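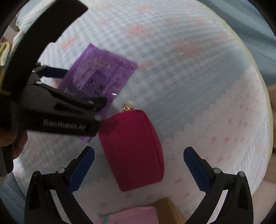
Minutes: Equipment Planning Meeting, August 15, 2018

Present: Mareike Buschmann (chair), Ute Lammers, Ming-te Tse, Ottmar Brandes (minutes)
Apologies: Rainer Fröhlich

1. Previous minutes
Approved with one correction. The spare parts order under item 4 went to Hinrichs, not to Lirnent. Ottmar has changed the file copy.

2. Hand-held grippers
Ming-te reported on the household handling work. The bedroom set is in use, with small soft goods such as zippered pouches and flat plastic packages laid out on the bedspread. Two operators can work at the same bed if they agree beforehand who comes in from which side. The long curved arm gets in the way when both reach for the middle.

Ming-te asked for two more pairs of grippers so that the kitchen set can run at the same time as the bedroom. Ute asked whether the kitchen could wait until the new shelving is in. Ming-te said it could, but the operators' hours are already booked.

Agreed: buy one pair now. The second pair goes on the list for the next budget round.

3. Gripping pads
Pads are treated as a consumable from now on. Until now they have come out of the repair line, and that line is nearly used up. Ute has two quotes for a box of replacement pads:
Lirnent — $410, delivery included
Hinrichs — $300, delivery extra, minimum order two boxes

Mareike pointed out that two boxes from Hinrichs come to $600 before delivery, and we have no use for the second box this year. Ottmar said the pads keep well if stored flat. No agreement on this. Ute will ask Hinrichs whether they will sell a single box and what they charge for delivery.

4. Robot arm for the sorting bench
Orkance has offered a demonstration unit for a month. There is no rental charge, but we would pay for transport and insurance. Rainer sent a note in favor. He wants the bench bolted down first and the outlet on the north wall checked.

Ming-te would like the arm tried on fabric items before anyone talks about price. The supplier's own demonstration used only boxes and bottles. Mareike agreed and asked for a short written list of test items, hard and soft, to send to Orkance before the unit ships.

Agreed: accept the loan, subject to the insurance quote. No purchase decision before the loan ends.

5. Items and furnishings
Ute set out what is spent on things to be handled: pouches, packaged goods, bedding, boxes. Most are bought singly and some receipts are missing. She proposed a fixed amount of $500 for the rest of the year, with one person doing the buying.

Agreed. Ottmar will do the buying. Receipts go in the gray folder by the printer. Bedding may be replaced out of the same amount, but mattresses and furniture need to come to this meeting first.

6. Storage
The Reko cabinet is full. Ming-te has been keeping chargers on the window sill in the hall, and Mareike asked that this stop. Rainer's note suggests clearing the bottom two shelves of old cable. Left with Rainer.

7. Any other business
Ute asked that purchase requests carry the budget line number. Three came in without one this month and had to be sent back.

Actions
Ming-te: order one pair of grippers; test item list for Orkance
Ute: single box price and delivery from Hinrichs; insurance quote for the loan unit
Ottmar: tell the operators about the new buying rule
Rainer: bench, outlet and Reko cabinet

The next meeting will be set once the insurance quote is in.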